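Stokasura Robotics Club: Teaching an Arm to Tidy a Table

Level: first year in the club. If you've driven the arm by hand at least once, you're ready.

This is my favorite project we run all year, and I've been pestering Jana Stöcker to let me write it up properly since the fall. You'll teach a tabletop arm to pick up a block and put it in a box, and by the end you'll have a small program that does it over and over while you stand there grinning. It takes two club sessions if your team shares the work, three if everybody wants a turn on the controls (everybody will).

What you need

One arm with a parallel gripper, bolted or clamped to the table
The club laptop with Mondal installed
Two or three small cubes in different colors
An open box to drop them in
Some everyday clutter: toy furniture, play food, a plate, whatever is in the bin
Painter's tape and a pencil
Your team notebook

Mondal is our own little control program. Rhys Kereama wrote the first version in a weekend and we've been adding to it ever since, so if you find a button that does nothing, tell him! He loves that stuff.

Step 1. Set up the safe zone

Before anyone powers up, run tape along the floor where people should stand. Hands stay outside the arm's reach whenever the motors are live. One person holds the stop button and has no other job. Swap that person every fifteen minutes, because it gets dull and dull is when people look at their phones.

Step 2. Home the arm

Power on, open Mondal, and press Home. Wait for the arm to quit moving before you touch anything on screen. If it stops partway with a joint warning, check that the cable isn't snagged behind the arm. Give it slack on the side where it will swing the most, then home again.

Step 3. Lay out the table

Put the block you want to move somewhere near the middle, and the box off to one side. Mark the corners of the block's spot with pencil on tape so you can put it back in the same place each time. Now add your clutter. Leave a finger's width of clear table on every side of the block for now. You can make it harder later, and you'll want to!

Step 4. Save five poses

Jog the arm by hand control and save each of these under a name you'll recognize:

ready: up high, clear of everything
above: straight over the block, gripper open
grab: lowered with a finger on either side of the block
over_box: above the open box
drop: a little lower, inside the rim

Go slowly on grab. Bring the speed slider all the way down and have a teammate crouch at table height to call out the gap. You want the fingers low enough to hold the sides of the block with the tips still clear of the tabletop. The housing between the fingers hides the top of the block once you're close, so trust the person looking from the side.
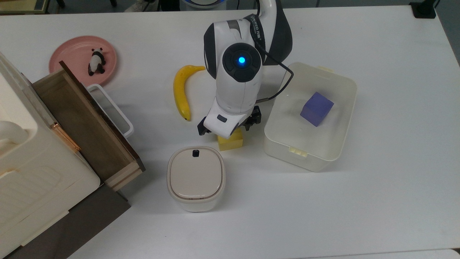 Step 5. Chain the poses

In the sequence tab, put them in this order: ready, above, grab, close gripper, above, over_box, drop, open gripper, over_box, ready. See how above and over_box both show up twice? Going up before you go sideways is what keeps the arm from plowing through your clutter. Every team skips one of those the first time and sends a plastic banana flying. It's kind of a tradition.

Set the gripper force to 59 to start. Our foam blocks need less, so drop it if you see them squish.

Step 6. Run it, slow then fast

First run at the lowest speed with no block on the table. Second run at the same speed with the block. If both go well, bump the speed up one notch and go again. Write every run in the notebook, including the bad ones, with a few words on what went wrong. "Missed left" is fine. "Bad" isn't!

Step 7. Mess with it

Once you get ten clean runs in a row, start changing things. Move the block and see how far off you can be before the fingers miss. Turn it on an angle. Slide the toys in closer. Last March the Buka team kept going until they had 82 clean runs, and they only quit because the building was closing.

If something goes wrong

The block slips out: lower your grab pose a hair, or raise the force a little.
The gripper bumps the top of the block: your above pose isn't straight over it. Redo above first, then grab.
The arm catches the edge of the box: raise over_box and save it again.
Mondal won't connect: unplug, count to ten, replug. If it still won't, get Rhys.

Next up is Sorting by Color, where the camera comes in. Bring your saved poses, you'll need them.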